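Questions I get asked (a lot) about insurance

I've been an insurance broker in Siltham long enough to have heard most questions at least twice, usually at a barbecue. This page started as an email to my cousin and grew. I look after ordinary household stuff: contents, buildings, travel, pets and small one-person businesses. I'm paid commission by the insurers I place policies with, and I'll tell you how much if you ask.

Last updated 26/09/2021

Do I have to come into the office?

No, but you're welcome to. It's the blue door between the key cutter and the bakery, and you can ring the top bell. Most people email or phone these days and that's fine by me. If you've got a thick folder of old policies then do bring it in, because reading them down the phone is miserable for both of us.

What does an excess do, exactly?

It's the bit of a claim you pay yourself. Say your excess is £200 and somebody breaks in and takes a bike worth £600. The insurer pays £400 and you find the rest. You'll often see two excesses on your paperwork, a compulsory one the insurer sets and a voluntary one you choose, and they get added together! Plenty of people pick a big voluntary excess to bring the price down and then find that a small claim isn't worth making. Pick a number you could pay tomorrow without borrowing.

How do I work out what my contents are worth?

Go room by room with a notepad and write down what it would cost to buy each thing new. Everyone forgets curtains, shoes, the loft and the freezer (including what's in the freezer). I did mine in May and was miles out on books. If you put down too low a figure, the insurer may cut your payout to match, even when the claim is only for one room. That's called underinsurance and it causes more rows than anything else I deal with.

Take photos as you go, by the way. Open the cupboards and the wardrobe and snap the lot, then email them to yourself so they aren't sitting only on the laptop that gets pinched.

Do I need to list things separately?

Only the pricier items, as a rule. Each policy has a single item limit, and anything worth more than that needs naming. Vaughan Lowther, who I share the office with, had a cello worth £3000 sitting under a general contents policy for years and hadn't told a soul, and he works in insurance! Check rings, watches, bikes, cameras and instruments first. If you've inherited something and have no idea of its value, get a written valuation and keep a copy somewhere other than the house.

Is accidental damage included?

Sometimes a little of it is, often for televisions and fixed glass, but the full version is usually an extra you tick and pay for. It's for the sudden daft stuff, like paint on the carpet or a foot through the ceiling from the loft. It won't cover things wearing out, and many policies leave out chewing and scratching by pets. Azucena Manríquez asked me whether a toddler posting toast into a games console counted, and on her policy it did. Do read the exclusions on yours before you rely on that.

My neighbour pays far less than me. Am I being ripped off?

Maybe, maybe not. Two houses on the same street can be priced differently because of past claims, trees, the type of roof, the locks, or simply when the policy started. It's worth getting a comparison every year all the same. Put the two quotes side by side and check that the excess, the sum insured and the extras match before you look at the price. I've had clients move to save a tenner and lose their legal cover without noticing.

Should I tell you about a claim I didn't make?

Read the question on the form slowly. Some insurers ask about claims and some ask about losses or incidents, claimed for or not. If it's the second sort then yes, the leak you fixed yourself goes down. I know it feels unfair. Leaving it out can get a later claim reduced or refused, and I'd much sooner have that awkward chat with you at the start.
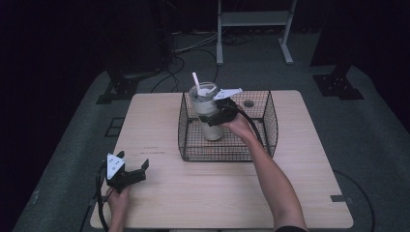
Spills are the thing I get most emails about, and the first question I'll fire back is what got spilt on what. A drink on a carpet, a drink on a laptop and a drink on a borrowed sofa can all be treated differently, and one of them may not be yours to claim for at all. Lids help, and so does standing the cup inside something, like the one in the black mesh basket there, though a milky drink will go straight through wire mesh if it does tip, so I wouldn't bank on it over a pale rug. Blot it, don't scrub, take a photo of the mark before you start on it, and hang on to the damaged item until the insurer says you can bin it. If you've paid for a professional clean, keep the receipt, as some policies will pay that back.

How long does a claim take?

It varies wildly. A stolen phone with a receipt and a crime reference can be quick. Water under a floor can drag on for months while everything dries out. What slows things down most is missing paperwork, so send everything in one go if you can. And ring me if you've been sat in silence for 10 days, because I can chase and I quite enjoy it.

I work from home now. Does that change anything?

If it's just you at a desk with a computer, most home insurers aren't bothered, but tell them anyway. If customers visit, or you keep stock in the spare room, it can matter a great deal. Perihan Sezer runs her alterations business from her back bedroom over in Kumuvstead and the wedding dresses hanging up in there weren't covered by her home policy. We sorted a small business policy to sit next to it.

Can I pay monthly?

Usually, yes. Look at the total, though, as there's often interest on top and it can be a cheeky amount. If you can manage the year in one lump it normally works out cheaper.

What if I'm unhappy with how you've handled something?

Tell me first, please, by phone or email, and I'll try to put it right. If you'd prefer somebody who isn't me, ask for Emmett Pennington and he'll send you our written complaints procedure, with details of where you can take it next if we can't agree.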